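"O nome era a parte fácil": Orla Conneely e a nova marca da Korkholm

Quando a Korkholm pediu ajuda para rever a sua identidade, a fundação já tinha 55 pessoas, um conjunto de ferramentas de código aberto usado em bibliotecas e arquivos, e três logótipos diferentes em circulação. Um estava no site, outro nos documentos técnicos e o terceiro nas camisolas dos encontros anuais. Orla Conneely, que dirigiu o trabalho pelo ateliê Lindholm, conta que só soube do terceiro na segunda reunião.

"Alguém apareceu com a camisola vestida", diz. "Perguntei de onde vinha aquele símbolo e disseram-me que era o da fundação. Eu tinha passado uma semana a estudar os outros dois."

Falámos com ela em julho, numa sala do ateliê, ao fim da manhã. O projeto estava então na fase de entrega dos manuais e Conneely tinha sobre a mesa as provas de cor das capas dos relatórios.

A encomenda inicial era modesta. Daithí Cronin, responsável pela comunicação da Korkholm, queria um logótipo único e regras para o aplicar. O ateliê respondeu com uma pergunta que atrasou tudo: se a fundação e o seu programa mais conhecido, o Britosell, deviam ter o mesmo nome.

"Muita gente usava o Britosell todos os dias e nunca tinha ouvido falar da Korkholm", explica Conneely. "Havia quem escrevesse à fundação a pedir que os pusesse em contacto com a empresa que fazia o programa. Para mim isso era o problema principal e o desenho vinha depois."

A proposta de juntar os dois nomes durou dois meses e acabou por ser abandonada. Cronin foi contra desde o início, segundo ela, e tinha bons argumentos. O Britosell aparecia em contratos, em manuais de formação e em endereços que as bibliotecas tinham guardado há muitos anos. Mudar o nome da fundação levantava dificuldades legais de outra ordem.

"O Daithí trouxe uma lista impressa de tudo o que era preciso alterar. Eu defendi a fusão até à página quatro", recorda. "Depois deixei de defender."

Ficaram os dois nomes, ligados por uma assinatura curta que passou a acompanhar o programa. Conneely admite que preferia uma solução mais limpa. Diz também que a assinatura resolveu boa parte da confusão nos testes, feitos com funcionários de bibliotecas que não conheciam o projeto.

O passo seguinte foi uma consulta pública. A fundação vive de contribuições de programadores e tradutores espalhados por vários países, e a direção entendeu que não podia apresentar a nova identidade já fechada. Publicaram quatro caminhos gráficos, com textos a explicar cada um, e abriram os comentários. Receberam 797.

"Li-os todos. A Áine leu-os duas vezes", diz Conneely, referindo-se a Áine Kavanagh, a designer que desenhou as letras. "Uma parte era sobre a consulta em si, se devia existir, se o prazo era curto. Outra parte era sobre o verde."

O verde merece uma explicação. A cor antiga da Korkholm tinha sido escolhida por um dos fundadores, Finbarr Mulcahy, e nunca fora registada com valores exatos. Cada página usava a sua versão. Quando Kavanagh reuniu as amostras, encontrou tons que iam do musgo a uma coisa próxima do turquesa. Nenhum dos quatro caminhos mantinha o verde como cor principal, e os contribuidores mais antigos protestaram.

"Telefonei ao Finbarr à espera de uma conversa difícil", conta. "Ele disse-me que tinha escolhido aquele verde por ser um dos poucos que o monitor dele mostrava bem. Não tinha nenhuma ligação especial à cor. Mas pediu-me que não publicasse isso durante a consulta, para não parecer que estava a tirar razão às pessoas."

O verde acabou por voltar, como cor secundária e com um valor definido. A cor principal é agora um azul muito escuro, quase preto, que cumpre as exigências de contraste em ecrã e se imprime sem surpresas em papel barato. Esta última condição veio das bibliotecas, que produzem os seus próprios folhetos em impressoras de escritório.

Houve críticas que levaram a mudanças de fundo. Aigars Krūmiņa, que coordena as traduções, reparou que as letras escolhidas não tinham todos os sinais diacríticos necessários e que alguns dos existentes estavam mal colocados. A observação obrigou a refazer parte do alfabeto.

"O Aigars escreveu um comentário de uma linha: o meu apelido não cabe na vossa marca", diz Conneely. "Tinha razão. Experimentámos e a cedilha batia na linha de baixo."

Kavanagh redesenhou os acentos e passou a usar como palavras de teste os nomes dos próprios contribuidores. Um deles, Ní Mhurchú, serviu para acertar o espaço entre as maiúsculas e as vogais acentuadas e ficou impresso no manual, na página dos exemplos. 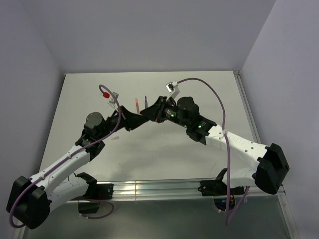 A parte que menos se vê, e que ocupou mais tempo, foi a substituição dos ficheiros antigos. Um levantamento encontrou 3757 ocorrências dos três logótipos em repositórios, páginas de ajuda, apresentações e modelos de carta. O ateliê tinha orçamentado essa tarefa como um anexo. Acabou por ser feita em conjunto com a equipa técnica da fundação, que escreveu um pequeno programa para trocar os casos simples e deixou os restantes para revisão manual.

"Nos cartazes antigos não mexemos", esclarece. "São documentos de uma época. Se alguém consulta um relatório de há dez anos, deve encontrar a marca que lá estava."

Pergunto-lhe se voltaria a fazer uma consulta aberta. Hesita. Diz que a repetiria, mas com menos caminhos gráficos — dois, no máximo — e com uma pessoa dedicada apenas a responder.

"Quem comenta quer saber se foi lido. Nós líamos à noite e respondíamos quando calhava. Houve pessoas que esperaram três semanas por uma resposta minha e com razão ficaram aborrecidas."

Também mudaria a ordem dos trabalhos. Mostraria primeiro os usos pequenos, como o ícone no separador do navegador e a linha no rodapé de uma carta, e só depois as aplicações grandes. Nas apresentações à direção fez o contrário, e o símbolo aprovado teve de ser simplificado porque se fechava todo em tamanho reduzido.

O manual da Korkholm será publicado com uma licença que permite a qualquer pessoa copiá-lo e adaptá-lo. Os ficheiros das letras seguem mais tarde, quando Kavanagh terminar os pesos que faltam. Conneely não quis indicar uma data.

"A Áine está a ouvir do outro lado da porta", diz. "Se eu disser um mês, ela entra."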